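Home Posts Archive Tags About

Fan curves on a small file server, part two

In March I moved the file server out of the office and into the storage room. The old fan curve was tuned for a carpeted room with a closed door, and it did poorly in the new spot. Idle drive temperatures went up 7 degrees and the rear fan started hunting: up for a few seconds, down again, up again, all night.

The cause was hysteresis, or the lack of it. The fan script read the hottest drive every two seconds and set the duty cycle directly from that reading. Drive sensors report whole degrees, so a disk sitting on a boundary flips between two values and the fan follows it. Kulsoom Marwat suggested averaging over 300 seconds, which fixed the noise but reacted too slowly during a scrub.

What I run now is a mix of the two. The fan steps up on the raw reading and steps down only after the average has stayed 2 degrees below the threshold. Minimum duty is 19 percent. Anything lower and the front fan stalls on a cold start.

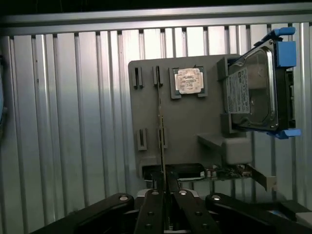
Cable routing made a smaller difference than I expected. Moving the SATA bundle away from the intake lowered the middle drive by one degree, and the other drives did not change. Gergely Kozma asked in the comments whether I had tried reversing the rear fan. I did, on a Tuesday, and put it back the same evening — the top drive ran hotter at every duty setting.

The script still has one bug. If a drive spins down, its sensor returns zero and the average drops with it, so a sleeping disk can slow the fans while its neighbors are busy. For now I discard zeros before averaging. A proper fix would track each drive separately.

Get new posts by email. No spam, unsubscribe at any time.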